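# Chapter 4: Cooking with Steam

Steam cooks food without letting it touch the water. The water boils in the pot below, the steam rises through the floor of the basket, and the food sits above it. Dumplings, fish, and most vegetables can be cooked this way.

The bamboo steamer has two main parts, a basket and a lid. The gaps in the basket floor let the steam through. The woven lid holds most of it in and lets a little escape, so less water drips back onto the food.

In this chapter you will load a basket, set the lid, and time a batch. Begin at a dry table with the lid laid flat beside the basket. Pieces should not touch, as dough swells and sticks. For a small basket, some 13 minutes over boiling water is enough for the dumplings in Recipe 2.
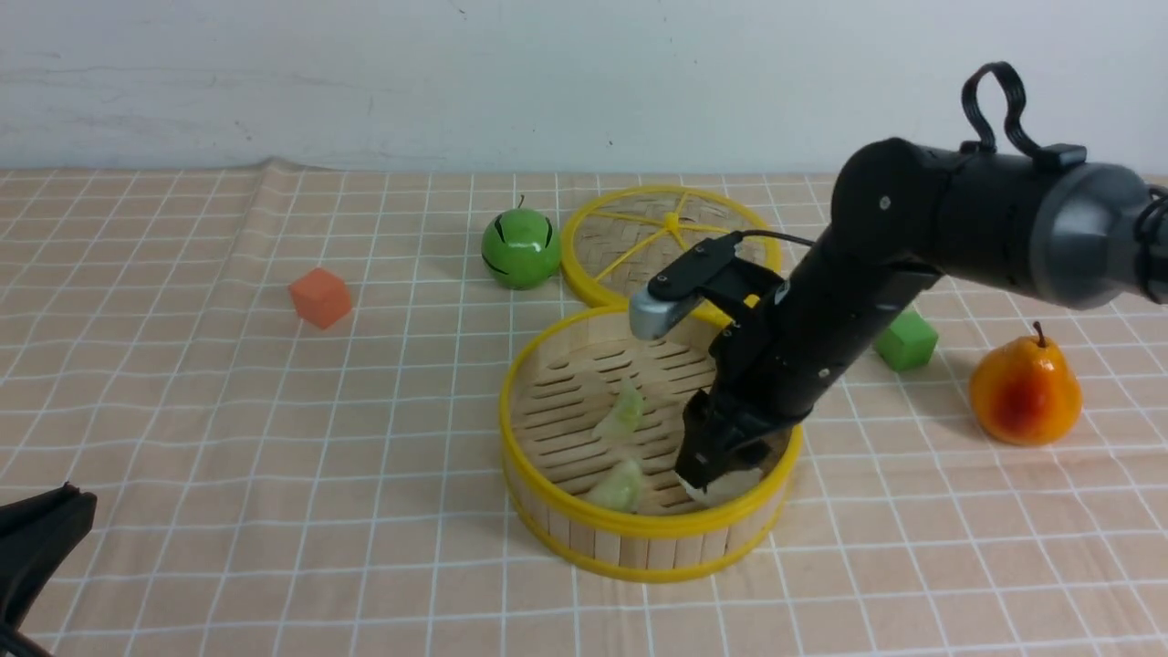
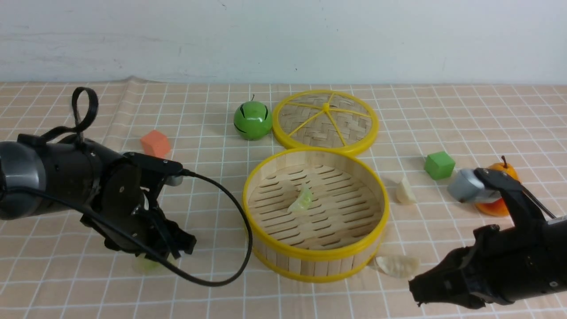
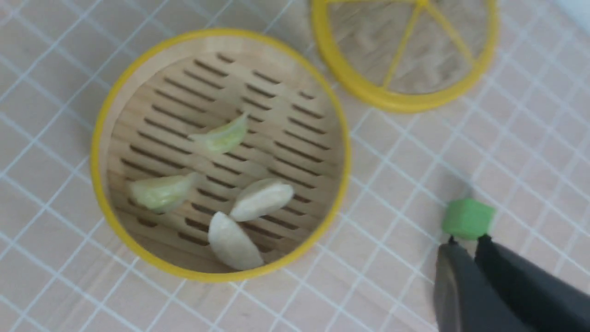 The round basket and its slatted floor.

Hendrik Wouters holds that the spacing rule matters less than lining the basket, and that a sheet of cabbage leaf will save a crowded batch. Try both ways in Activity 2 and write down which dumplings lift out whole.

## Words to know

**Tier:** one basket in a stack.

**Rim:** the band around the top edge, where the lid or the next tier rests.

**Liner:** a leaf or paper placed under the food. Leave some gaps uncovered. The recipes begin on page 66.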